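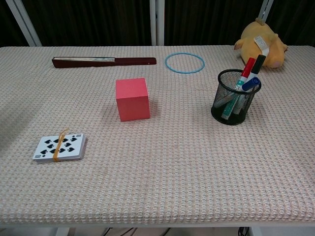 Getting a machine to pick up something soft is harder than getting it to pick up something square, Telma Herrera told the other members of the Mandside robotics club on Wednesday, and the students should plan their practice time around that.

The club is getting ready for the Feltano Challenge, a student competition in which teams teach a robot arm to sort household and classroom items. The items are set out on a cloth-covered table, and the arm has to find each one, lift it and put it in the right bin. Teams don't learn the layout until the round begins.

This year's practice set includes a red cube, a folding fan, a deck of playing cards held with a rubber band, a light-blue ring, a mesh cup of markers and a yellow plush toy. The cube is the usual starting point for new members. The fan and the ring are harder – both lie low on the cloth, and the fingers have to come in at the right height.

Each round lasts 20 minutes. A team may stop the arm and restart it 2 times without losing points. After that, every restart costs 5 points. Dropped items can be tried again as long as they stay on the table.

The club has recorded 454 practice attempts so far. Students take turns setting out the items, running the arm and writing up what happened. Parvaneh Rashti keeps the log and sorts the failed attempts by item. The cards have given the team the most trouble, she said, mostly when the arm closes on the rubber band and the deck turns.

Bautista Carrasco and Tülin Sarıgül are writing the part of the program that decides which item to go for first. Their current version leaves the marker cup until last, so a tipped cup won't roll markers into the other items. Carrasco said they may change the order before the qualifying round in February.

Rhona Morrison, the club's adviser, said new members can still join and do not need to know how to program. Practice runs after school in the Alarcón Building, and students should bring a signed permission form to their first session.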